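Best way to get hard water marks off dark matt plates? 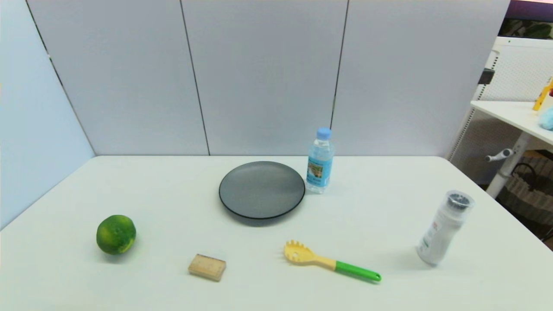 Posted by Yasir Rana in Kitchen and Dining

Hi all, hoping somebody has cracked this before I lose my rag completely. I bought a set of dark matt plates in April after seeing them on Momgate, where everyone was raving about how they make even beans on toast look posh. They do! But we live in a very hard water area and every single one has gone cloudy, with white rings and dribbles that come back as soon as the plates have dried. It's a round grey one with a black rim like the one on the table there, if that helps anybody picture the sort of finish I'm on about. My old white plates must have had the same marks on them for years and I never noticed.

So far I've tried ordinary washing up liquid and hot water (no difference), a paste of bicarb (made it worse, I think, or at least greyer) and drying each one with a tea towel the second it comes out of the rack, which works but I've got three teenagers and there's no chance of it happening when I'm at work. My mum says use a scouring pad. I'm nervous about that because one plate already has silvery lines on it from the cutlery.

They're stoneware as far as I can tell, from Plasto, which is a daft name for a firm that sells crockery. The leaflet says dishwasher safe and not much else. I mostly do them by hand because the dishwasher seems to leave the marks even thicker. It's a Sung, second hand, came with the house, and the salt light has been on since we moved in. Is that connected? I've been ignoring it.

I've got my in-laws coming for dinner on Wednesday and would love to put these out without my father-in-law holding one up to the light. Any ideas welcome, cheap ones especially.

Nithin Menon

Yes, the salt light is connected! Fill the salt up tonight. The softener in the machine can't do its job without it, so you've been baking limescale onto your plates every cycle. Get proper dishwasher salt in big grains and not table salt, which has additives in it and can clog things up. The first time I did mine I spilled half of it in the bottom, so use a funnel and run a rinse cycle straight after, as any salt left sitting about can rust the metal.

Then look for the hardness setting. Most machines leave the shop set somewhere in the middle and if you're in a hard area it needs to go up. Your water company's website should let you put your postcode in and tell you the hardness. I can't help with the Sung buttons I'm afraid, mine's a different make, but if you can find the model number there's usually a manual online somewhere.

For the marks you've already got, white vinegar. I do one part vinegar to two parts warm water in the washing up bowl, plates in for some 16 minutes (I put the radio on and forget about them), then a soft sponge, a good rinse and dry straight away. Bad marks might want a second go. Try it on one plate first in case the glaze doesn't like it, and don't leave them in overnight. I did that with a bowl once and it came out patchy and has been the dog's ever since.

Please don't use the scouring pad, sorry to your mum. Matt glaze is slightly rough, so metal rubs off on it, and that's what your silvery lines will be. It's metal sitting on top of the plate and it does come off with a mild cream cleaner on a damp cloth. Go gently in small circles and rinse it really well. You'll see grey come away on the cloth, which is very satisfying!

Rinse aid helps as well. I turned mine up to the top setting and the cloudy film on the glasses went too.

drostero_fan2152

just use lemon juice, same thing as vinegar and smells nicer. or get the Drostero descaler stuff, I use it on the kettle and it's brilliant, not sure if you're meant to use it on plates though so read the bottle. Personally I gave up on dark plates and went back to white

Yasir Rana

Thanks both. Filled the salt up last night and it took nearly the whole bag, so I'm guessing it was bone dry in there. I did the vinegar soak on 2 plates this morning before work and they've come up lovely, you can see the proper colour again. One has still got a faint ring near the edge so that's going back in tonight with the rest of them. Haven't been brave enough to try the cream cleaner on the lines yet. Kitchen stinks like a chip shop and the kids are complaining, but they can dry up if they don't like it.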